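Notebook, calendar and prayer times project
6 October 2023

Back on the month tables this morning. The problem from last week is still there: for Rabi al-Awwal the calculated start and the announced start differ by one day in two of the source calendars, and our printed sheet follows neither one consistently. Valeriano had mixed them when he typed up the second half of the year. I have marked his entries in pencil and left them alone until we agree on a rule.

Went through 31 pages of the old Plernerby mosque almanac before lunch. The scans are readable except for the inside margins. Birsen reads the Ottoman headings faster than I do, so she took the feast days and I took the fasting days. Ashura and the day before it are listed together in every year we checked.
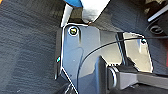

Rule for month starts

Proposal, to be argued over with Hüsnü on Monday:

1. Use the announced date if we have it in writing.
2. If not, use the calculated date and print a small c next to it.
3. Never change a date after the sheet has gone to the printer. Put a slip in instead.

Hüsnü will object to the second one. He thinks readers will take the c for a footnote and go looking for it. Could be a dot.

Prayer times for Andine: the Isha column is wrong from the middle of February on. I had used the angle from the other table. Redid 10 rows by hand to check and they now agree with the Zarnier sheet to the minute. The rest still need to be redone, and Fajr should be looked at too before anybody copies it. 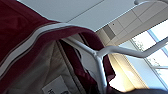 Maroon fabric with white stripe trim, lining side showing.

Alper called about the print run. Klinhom want 500 of the wall calendar and 60 of the pocket one, same as last year, but with the Mawlid page moved to the front. That shifts the page numbers, so the index has to be done again. I told him the index comes last and he was fine with that.

Spelling: we are going with Muharram, Safar, Rajab, Shaban, no dots or marks. Ramadan with a d everywhere. I found Ramazan twice in the Andine pages and left a note - Birsen says the people there write it that way and may want it kept.
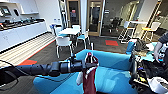
The note on the nights also needs a line. The Islamic day begins at sunset, so the night of the 27th comes before the daytime of the 27th, and last year's sheet had it a night late. Aravind drafted two sentences for the bottom of the Ramadan page. I cut one of them and moved the other up under the title.

To do: rest of the Isha column, Fajr check, ask Hüsnü about the dot, send Alper the new page order.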